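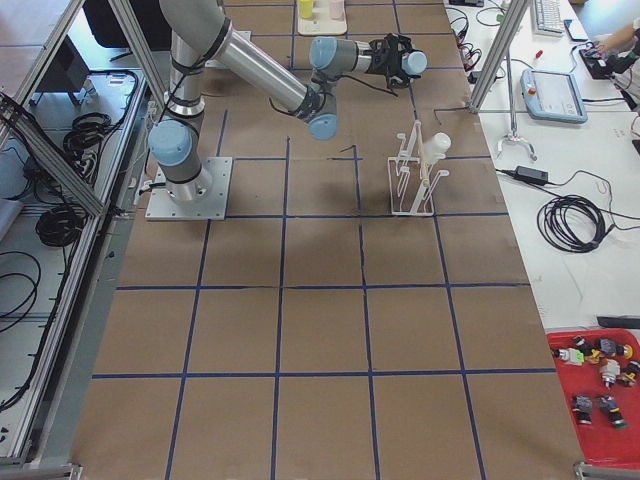 Does the clear rack need screwing down?
Stands on its own on any flat worktop, no screws, no wall fixings. Move it when you like.

Mevlow Clear Upright Rack
Hemurow Kitchen & Bench

Clear acrylic, upright slotted fins, open all round. Things stand up or lean in the slots instead of rolling about the worktop. Put a thin wooden stick through it on the diagonal and it stays where you can find it. Bottles will rest on it too, the small rounded sort, up at one end. Plates, lids, chopping mats, spatulas, post, whatever you've got.

Back in stock 09/10/2024. Last lot went quickly so don't hang about.

What you get
One rack, clear
2 spare feet, stick-on, in a little bag
Care card (same text as below, keep it or bin it)

Comes in one piece. Nothing to build.

Where it goes
Next to the sink is the obvious one. Also good on a craft table, on brown paper or a mat if you're glueing or painting, as you can lift the whole lot off and change the paper underneath. Customers use it for brushes, rulers, dowels, knitting needles, a tablet with a recipe on. One has it in a caravan. Fine.

Being clear it doesn't shout. Takes the colour of whatever it's stood on, more or less. On brown paper it looks brownish, on a white worktop you hardly see it. Edges pick up the light if there's a lamp overhead, some people like that and some don't, worth knowing before you order.

Using it for drying
Leave a gap between plates if you can. Every other slot is best for anything deep. Drips go straight down onto whatever's underneath so put a cloth or the Collbridge tray under it (sold seperately, see lower down). Heavy pans no. Cast iron definitely no.

Knives: handle end up is asking for trouble, blade end up is worse. Get a block.

Long thin things
Sticks, skewers, chopsticks, straws with the brush. These want to lean, not stand. Run them through two or more slots at a slant and they hold. One slot only and they'll slide out the side sooner or later.

Bottles
Light ones, lid on. It's a rack not a shelf, so if yours is tall and full of oil stand it on the worktop next door.

Cleaning
Warm water, washing-up liquid, soft cloth. Between the fins use a bottle brush, soft one.
No dishwasher.
No scourers, they scratch and it shows.
No window spray with ammonia in, no meths, no nail varnish remover. Acrylic goes cloudy and it won't come back.
Dry it with a tea towel if your in a hard water area. White spots come off with a bit of diluted vinegar, rinse after.

Small print that isn't that small
Comes with film on both faces. Peel it. We get emails about a scratched cloudy rack and it's the film.
Not for the oven, the hob, or anywhere near either. Keep it 90 cm from a naked flame please.
Fingerprints show. It's clear, they would.
Light scuffs on the bottom from sliding it, lift it instead or fit the feet.

Goes with
Collbridge small white tray. Holds a couple of cups side by side, or goes under one end of the rack for drips. Wipe clean.
Charvát plain cups, pale pink or yellow, sold singly. Other colours due in February, don't know which yet, please don't ring to ask.

Delivery
Ordered before lunch goes out same day, mostly. Boxed with card round the fins. If a fin arrives snapped take a photo of the box AND the rack before you throw anything out, send both, we'll post another. No need to send the broken one back.

Returns
Unused, film still on, 2 weeks from delivery. Film off is fine if it's faulty, obviously.

Questions we get
Will it yellow? Not indoors in normal use. A south-facing windowsill for years, can't promise.
Can I have it in black? No, clear only.
Will my big dinner plates fit? Depends how thick the rim is. Try one, if it doesn't go in easily don't force it, that's how fins snap.
Do you sell single fins? No, it's all fixed together.
Can I glue a snapped one? People do, with proper acrylic cement. Superglue leaves a white bloom. Up to you, but not covered afterwards.

Stock: 152 left at time of writing
Order code on the basket page. Trade orders use the contact form and say how many you want and where they're going, otherwise we only have to write back and ask.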